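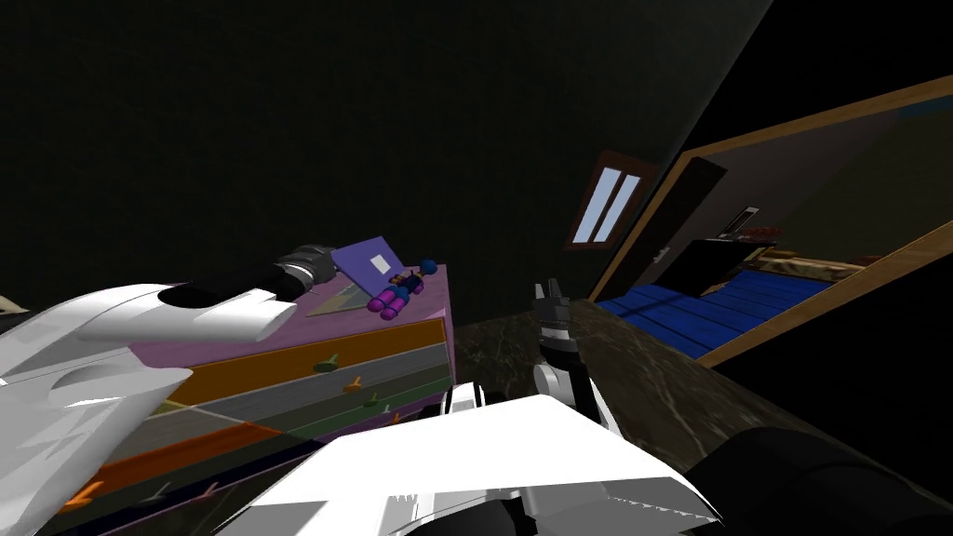

Coursework > Robotics Lab > Project Reports

Evaluation of the Dutitz Two-Arm Simulation Package for Undergraduate Manipulation Labs

Robotics Lab, Flerkville Technical College

1. Purpose

The department runs its manipulation labs on bench hardware that is shared between sections. Lab time is limited by the hardware and not by the teaching staff, so the department asked for a review of simulation packages that could carry part of the load. This report covers the Dutitz package, sold by Wekgate under an education license. Dutitz supplies a simulated pair of arms with parallel grippers, a set of furnished rooms, and a task editor. Control is handled through Tosh, a scripting layer that is installed along with it.

The question was whether a second-year student with basic Python could install Dutitz, load a room, and complete a simple pick-and-place exercise within one lab period. Physical accuracy was a secondary question. It was tested only where it affected the exercises.

The work was done under a trial license lasting four weeks. Wekgate had no part in choosing the tasks and did not see this report before it was submitted.

2. Setup

Dutitz was installed on the lab desktops and on a student laptop with integrated graphics. The desktop installation finished without errors. The laptop installation stopped at the physics library, and the installer gave a message that named the wrong missing file. The correct file was found by reading the install log. The laptop then ran the package, but slowly enough that arm motion and keyboard input were visibly out of step. All results below are from the desktops.

Tosh installs into its own environment. This is convenient on a personal machine and inconvenient on a shared one, where each login creates a fresh copy and fills the user quota. The lab administrator moved the environment to a common folder and edited the startup script to point to it. The manual does not cover this case. It should, given that the license is sold to schools.

License activation needs a network connection the first time only. After that the package ran with the network cable removed.

3. Rooms and objects

The package includes several room types. Kitchens and offices were tried briefly. The bedroom was selected for the main tests for practical reasons: its dresser top has enough clear area for both grippers to work over, and the items on it differ in shape. A thin rectangular item and a toy figure with a round head make very different grasp problems. The figure in particular has no flat sides on its head or legs, so a parallel gripper has to close on a curved surface.

The drawer fronts are in strongly different colors, and the knobs are small. The colors are useful for teaching. A student can be told to approach the knob on the orange front without learning the object naming scheme first. The knobs are less useful. They are small relative to the fingertips, and a position error that would not matter on a bar handle causes a miss.

Default lighting in this room is low. The dresser and the arms remain readable, but the walls go nearly black, and two of the color-threshold exercises from our existing lab manual failed until the light level was raised in the room file. The lighting value is a plain number in a text file and is easy to change. It is not exposed in the editor menus, so a student who does not know about the file will assume that it is fixed.

Rooms are also tilted in the default view, depending on how the robot base is oriented when the room loads. The base can be turned with a single Tosh command. We left it at the default for all trials so that each run would begin from the same pose.

4. Test tasks

Five tasks were defined. They are listed in order of expected difficulty.

Task A. Move one gripper to a point over the dresser top and hold it there.
Task B. Touch the thin rectangular item with one fingertip and withdraw.
Task C. Grasp the toy figure and lift it clear of the surface.
Task D. Close on a drawer knob and pull.
Task E. Hold the thin item with one gripper and transfer it to the other.

Each task was written first in Tosh and then repeated using the manual controls. Joint limits, gripper force, and contact settings were left at the values shipped with the package unless noted.

5. Results

Task A was completed on the first attempt in both modes. The motion planner chose a sensible path for the left arm. For the right arm it sometimes chose a path that raised the gripper to a vertical position first and then lowered it toward the target. The path was valid but long. Setting a preferred elbow direction removed the extra motion.

Task B was completed in Tosh after one correction. The item's reported position is its geometric center, and the first script drove the fingertip toward that point without allowing for thickness. The arm pushed through the contact and the item slid. Students will make the same mistake, and it is a good one for them to make in simulation.

Task C was partly successful. With the shipped contact settings the figure rotated in the gripper as soon as it left the surface. Grasping across the body gave a better hold than grasping the head. Raising the friction value improved the hold further but also made the figure stick to the dresser top, because Dutitz assigns friction to the object as a whole and not to pairs of surfaces. A workable middle value was found by trial. It would not transfer to other objects.
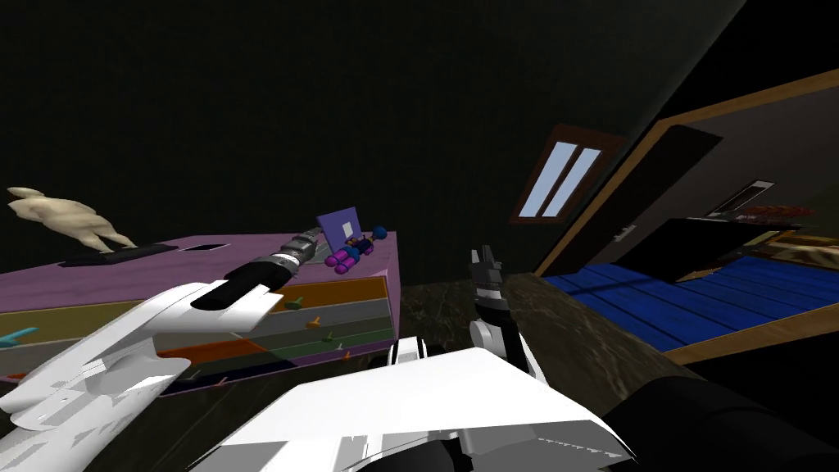

The same friction limitation affects any exercise in which an object has to slide on one surface and be held firmly by another. Wekgate's support desk confirmed this by email and said that pairwise settings are planned, without giving a release. We recommend that the lab handout supply the friction value for each object and tell students not to search for their own.

Task D was not completed in Tosh. The fingertips reached the knob and closed, but the drawer did not move before the grip slipped. It was completed under manual control by hooking one finger behind the knob and pulling with the outside of the finger. That is a legitimate technique, and some students will find it. It is hard to script, however, because Tosh treats the gripper as a single open-close value and has no command for contact on one finger.

There is a second problem with the drawers. Their travel is defined in the room file, and a drawer can be moved directly by setting its position from a script. A student could pass Task D without using the arm at all. The grading script should check for contact between the gripper and the knob, and not only for drawer position.

Task E was completed in Tosh after a large number of attempts and was never completed by hand. The manual controls switch between arms with a key press, and the arm that is not selected holds its last command. Small drift in the holding arm was enough to spoil the transfer. In Tosh both arms can be commanded in the same step, which removes the problem. The final script was short, but finding the approach angles took most of the project's third week.

6. Documentation and support

The Dutitz manual is accurate where it exists. Installation, room loading, and basic motion are covered well, with code that runs as printed. Contact settings and the room file format are covered by a table of field names with no units. Units had to be found by changing values and watching the effect — slow work, and a poor use of a lab period.

Tosh has better reference pages but almost no worked examples with two arms. The single two-arm example moves both grippers through the air and touches nothing.

Support replied to every message. Replies on licensing were quick. Replies on physics took longer and were more detailed, and in one case included a corrected room file.

7. Suitability for the lab course

Tasks A and B fit comfortably within a lab period and could replace the current bench exercises on reachability and coordinate frames. Task C fits if the friction values are provided. Task D should be offered as an open exercise under manual control, with contact checking added to the grader. Task E is too long for a lab period and would suit a term project.

The package does not replace the bench hardware for force control. Contact forces are reported, but they jump between steps even when the arm is still, and averaging them hides the event that students are supposed to detect. We would keep the force exercises on the bench.

The desktop requirement matters for planning. Students without a suitable machine will need lab access outside class hours, which moves part of the scheduling problem from the bench room to the computer room. Remote login was not tested.

8. Limits of this evaluation

All tasks were carried out by the project group, who had taken the manipulation course already. No second-year students used the package. Task times were not logged consistently in the early part of the trial and are therefore left out. Only one room was used for the full task set, and its low light and small knobs may make the results worse than they would have been in a kitchen or an office.

9. Open items

Pairwise friction: waiting on Wekgate.
Shared installation: startup script to be cleaned up and handed to the lab administrator.
Grading script: contact check written for Task D, not yet for Task E.
Lighting value: to be added to the lab handout, with the path to the room file.
Laptop installation: error message reported to support, no fix received by the end of the trial.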